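4. 실험
두 팔 로봇이 판재를 양 끝에서 잡는 자세를 그림 3에 실었다.
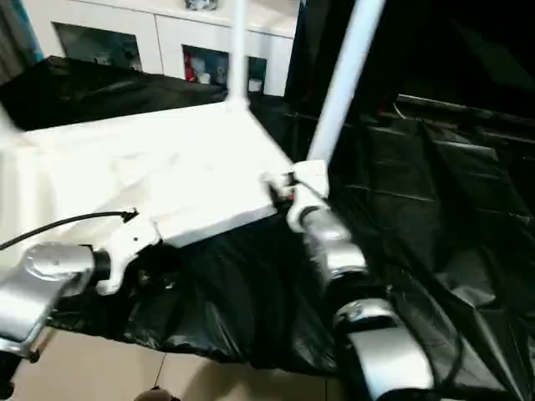

4.1 실험 구성

그림 3은 로봇 머리 쪽 카메라의 영상이다. 은색 팔 2대가 흰색 그리퍼로 흰 판의 양 끝을 잡고 있으며, 왼쪽 그리퍼는 판의 앞쪽 아래, 오른쪽 그리퍼는 대각선 봉이 판과 만나는 모서리에 있다. 판은 기울어져 있다. 이하에서는 이와 같은 파지를 비대칭 모서리 파지라고 부른다. 두 파지점의 높이가 비슷해도 판의 법선 방향은 크게 달라질 수 있으므로, 그리퍼 위치만으로 판의 자세를 추정하는 방식은 본 과제에 적합하지 않다.

대상물의 취급 순서는 Storell 과제 묶음의 정의를 따랐다. 한 번의 시행은 양팔 접근, 파지, 들어 올리기, 목표 자세로의 회전, 내려놓기의 순서로 이루어진다. 원격 조작 시연은 Felicja Szewczyk와 Miłosz Bielecka가 나누어 수행하였고, 두 사람의 조작 습관이 학습에 미치는 영향은 4.4절에서 따로 다룬다. 시연은 모두 870회를 수집하였다. 파지 이전에 조작자가 중단한 시행은 이 수에 포함하지 않았다.

주변에는 검은 비닐 시트를 둘렀다. 흰 판과 배경의 명도 차이를 확보하기 위한 조치이지만 시트의 주름에서 생기는 작은 반사광은 남는다. 팔 외장의 정반사도 영상에서 강하게 나타난다. 이러한 영역을 별도로 마스킹하지 않고 입력 영상에 그대로 두었으며, 학습 단계에서 밝기와 대비를 무작위로 변화시켰다. 배경의 흰색 수납장은 판과 색이 비슷하여 윤곽 검출 기반 비교 방법에서 오검출의 원인이 되었다.

4.2 비교 방법

제안 방법은 두 손끝 사이의 상대 자세를 명시적인 상태 변수로 두고, 정책이 각 팔의 절대 목표 대신 상대 자세의 변화량과 공통 이동량을 출력하도록 한다. 판을 잡은 뒤에는 두 팔이 닫힌 기구학적 사슬을 이루므로 상대 자세의 작은 오차도 내부 힘으로 나타난다. 출력 공간을 이처럼 나누면 내부 힘에 관련된 성분을 독립적으로 제한할 수 있다.

비교 대상은 다음 2종이다. 첫째는 각 팔의 목표를 독립적으로 예측하는 Andlow이고, 둘째는 한쪽 팔을 주도 팔로 정하고 다른 팔이 임피던스 제어로 추종하는 Curko이다. 세 방법 모두 같은 영상 인코더와 같은 시연 자료로 학습하였으며, 관측 길이와 제어 주기도 동일하게 맞추었다. Andlow의 경우 원래 구현에 포함된 손목 카메라 입력을 제거하였다.

각 방법은 서로 다른 초기값으로 최대 3회 학습하였고, 검증 손실이 가장 낮은 모델을 평가에 사용하였다. 시행의 성공은 판이 목표 자세에 도달하고 내려놓을 때까지 두 그리퍼 모두에서 미끄러짐이 검출되지 않은 경우로 정의한다. 한쪽 파지가 풀렸으나 판이 떨어지지 않은 시행도 실패로 처리하였다.

4.3 결과

제안 방법은 들어 올리기 구간에서 두 비교 방법보다 내부 힘의 변동이 작았다. 차이는 회전 구간에서 더 뚜렷하였다. Andlow는 회전 초기에 두 팔의 속도가 어긋나면서 한쪽 손끝이 판을 당기는 양상을 반복적으로 보였다. 접근과 파지까지의 성능은 세 방법이 비슷하였으므로, 이 차이를 시각 인식 성능의 차이로 보기는 어렵다.

Curko의 내부 힘은 느린 동작에서 제안 방법과 큰 차이가 없었다. 다만 주도 팔의 방향 전환이 빠른 구간에서는 추종 팔의 지연이 누적되었고, 봉이 연결된 모서리를 잡은 경우 손끝이 봉 쪽으로 밀리는 실패가 나타났다. 주도 팔을 좌우로 바꾸어도 실패의 유형은 같았으나 발생 위치는 달라졌다.

제안 방법의 실패는 대부분 내려놓기 구간에 집중되었다. 판이 바닥면에 먼저 닿는 쪽이 시연마다 달랐고, 접촉 이후 상대 자세의 제한을 언제 완화할지가 학습 자료에서 일관되지 않았다. 접촉 검출 신호를 상태 변수에 추가하는 방법은 Þrastardóttir의 분석에서도 제안된 바 있으나, 본 실험에서는 적용하지 않았다.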